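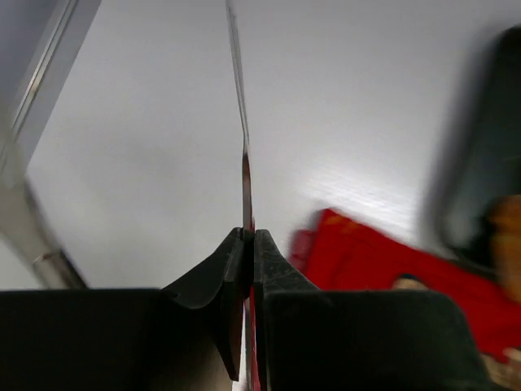
Kacper Grabowska asks whether thin, flat items have to be laid down for storage or can stand on edge. Either is acceptable. Standing on edge takes less room and is the method set out in this section, provided the slot width has been adjusted first.

## 4. Storing thin, flat items on edge

This section applies to the Ondstead upright rack and to items that are flat, rigid and light enough to lift by one edge. It does not apply to glass or to blades without a guard. For those, see Section 6.

### 4.1 Before you start

- Place the rack on a plain, level surface. A light-coloured surface makes narrow items easier to see from above.
- Wipe the surface and the base of the rack with a dry cloth.
- Have the slot key and the label strip within reach.

**Note:** An item viewed edge-on shows very little of its face. Where two items differ only in the colour of one side or one end, label them before they go into the rack.

### 4.2 Setting the slot width

1. Turn the slot key anticlockwise until the dividers move freely.
2. Hold the thickest item of the group upright between two dividers.
3. Close the dividers until they touch the item on both sides.
4. Open them by a quarter turn of the key.
5. Lift the item out and put it back. It should slide without scraping.
6. Tighten the key and repeat for the next group.

The usable slot depth is 80 mm. Items up to 179 mm tall will stand without a top rail. Taller items need the rail described in 4.4.

**Caution:** Do not force a divider against a coated or printed edge. The coating may chip, and the chips will collect in the base channel.

### 4.3 Loading the rack

1. Pick up the item near the middle of its length, with one flat face to each side of the grip.
2. Keep it vertical. A slight lean is acceptable while lifting, but straighten the item before it enters the slot.
3. Lower the bottom edge into the slot until it rests on the base.
4. Release the item slowly. If it tips, remove it and reset the width as in 4.2.
5. Load from the back of the rack to the front – heavier items at the back.

For items with a coloured end, keep all coloured ends the same way up within a group. So-ying Ko's layout for the Tsai workroom puts them down and relies on the label strip. Ends up is equally suitable if the rack is kept below eye level.

**Note:** Reflective items can look thicker or thinner than they are under overhead light. Set the slot by touch.

### 4.4 Fitting the top rail

1. Slide the rail into the side posts with the padded face down.
2. Lower it until the padding meets the tallest item.
3. Tighten both thumbscrews by hand. Do not use pliers.

**Caution:** Remove the rail before moving a loaded rack. Lift from the base with both hands. Never lift by the dividers.

### 4.5 Care

Empty the rack and brush out the base channel every January, or sooner if items begin to stand unevenly. Replace padding that has hardened. The replacement set is part 29 in the spare parts list, and includes both rail pads and the divider sleeves.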